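Gallery: Our Workroom Under the White Ceiling

Home / Gallery / Rooms

Welcome to the rooms gallery! I have wanted to put this page together since July, when we finished moving the Brerkano library of parts and samples into its new home, and I'm so pleased to be able to show off a bit of it at last. If you came to the open afternoon you'll know most of this already, but plenty of you wrote in asking about the brick, the shelves and (this surprised me) the ceiling, so I've written a few notes to go with the view.

The move itself was a big one. We had 84 crates to get up the stairs, all numbered in Hendrik Goossens's careful handwriting, and inside them were 1,621 catalogued bits and pieces ranging from hinges and handles to sample tiles. Everything had to be unpacked, wiped, checked against the list and given a place. It took us seven weeks from the first crate to the last, and I enjoyed nearly all of it. I could have done without crate 16, which turned out to hold three years of Drusska paint cards in no order at all, but even those look lovely now they're sorted by colour.

A word on the brick. When we first came to see the place, the plan was to plaster over every wall and paint the lot white. I'm so glad we changed our minds! The reddish-brown brings such warmth to a room with so much white in it, and the light mortar stops it from feeling heavy. Van Rooij came in to do the pointing and were very patient with us while we dithered over the shade (we tried four, and went back to the first). It has been left bare under the upper cabinets and again up above the shelving, so you get a good stretch of it at eye level and then a second helping near the ceiling.

The shelving is my favourite part. It's tall and white and makes proper use of the height, which we never managed in the old place, where everything lived in stacks on the floor and you had to move six boxes to reach the one you wanted. Sendano supplied the shelf liners, and they have been brilliant - easy to lift out, easy to clean, and cut to size before they arrived. If you're planning storage for a room of your own, I'd say go as high as you can and keep a decent step stool handy.

Then the ceiling. I know, I know, people don't usually get excited about ceilings. But do look up if you visit! The long white ribs pull your eye right down the room, and the pipes have been painted to match so they run along quietly at the side. Hendrik was all for boxing them in. I held out for leaving them on show, and he has since admitted that he likes the elbow bend. We thought hard about the lighting as well. Sorting small things by colour is miserable work in a gloomy room, and on a dark winter afternoon at half past four you'll be very grateful for a good bright light over your shoulder.

The far end is still changing week by week. The white cabinet with the flat top has been a good find, as there is always something that needs putting down for a minute, and the little things that get used every day tend to gather nearby. Next on our list are new labels for the drawers, a second coat on the inside of the door, and somewhere sensible for coats. I've also been promised a long bench, which I have already filled several times over in my head.

More rooms will be added to the gallery as they are finished. The packing room comes next, followed by the small kitchen, where the tiles are going up now and looking very cheerful indeed. If you have a question about a finish or a fitting, do drop us a line through the contact page and I'll try to find out for you. Hendrik keeps all the paint codes in a notebook and is happy to look one up.

The workroom: black caps, brick and plenty of white, with the ribbed ceiling running the whole way overhead.

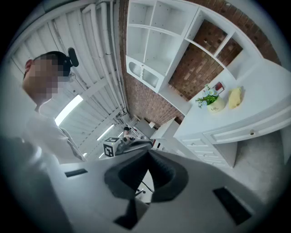
Photo: Brerkano / Rooms gallery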